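Looking after the Sorker cell - speaker notes
Last updated November 11, 2025
5 min read

Open with the outage in January. Cell down, arm fine, controller fine. Cable tie had worked loose and the gripper cable was rubbing on the post. Whole morning gone. Ask the room who has had one of those. Wait for hands.

Say who we are quick - Todmont site, one cell I'm talking about today, Sorker arm on a fixed base, black frame round it. Don't do the company history.

SETUP

Frame first, arm second. We did it the other way the first time and had to redo the whole calibration.
Level the frame, lock the feet, THEN mark the floor. Paint pen, not tape. Tape walks.
Home position check at every shift start. Arm goes to the dowel on the base plate, gap should be the same all round. Use the feeler gauge, don't eyeball it.
Speed limit for teaching is set in the pendant and stays set. If someone needs it faster they come and ask.

Lighting - spend a minute on this. Vision went flaky every afternoon and we blamed the camera for weeks. It was glare. Fixed exposure now, auto is off. Lamp gets its position marked on the stand so it goes back in the same spot after cleaning.

LOOKING AFTER IT

Daily: wipe fingers, check air, look at cable loops through a full reach. Full reach, not just home. That's where it pulls.
Weekly: frame bolts, fan filter, back up the program. Name the backup properly pls.
Every 1000 hours: grease, belt tension, swap the finger pads whether they look bad or not. We start nagging at 980 so the parts are on the shelf in time.
Pads come from Divent. The cheap ones went shiny on us and cloth started slipping out, so don't go back to those.

(If running late skip to repairs. They always ask about repairs.)

REPAIRS

Story of the wrist joint. Noise first, then drift, then a fault on axis 3. We chased the fault code. Should of listened to the noise. Sukprasert workshop turned the joint round in nine days and sent the old bearing back in a bag - bring the bag, pass it round.

Rules for going inside the frame:
- stop, isolate, key in your pocket
- one person at the bench, everybody else stays off the pendant
- photograph the connectors before you unplug anything
- no jog until the tools are counted back in

Click to photo. Let them look, don't talk over it.
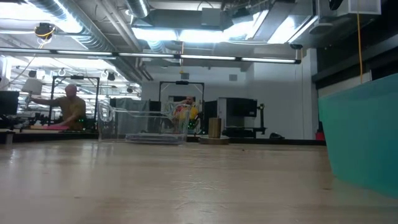

Bench on the left, second frame at the back.

Point at the posts and crossbar - good access from the front, that's what we wanted. Mention reach. You're leaning over the bench for most jobs so clear it before you start, and get the lamp over the work early.

After any repair: home check, slow run, ten empty cycles, then parts. Write it in the log before lunch, by the afternoon you've forgoten half of it.

Spares list on the last slide - belt, pads, one gripper cable, fuses. Cable is the long lead item, order two.

Questions. If they ask about cost, give them the downtime hours from the log and leave it there. Get the bearing back before people go for coffee.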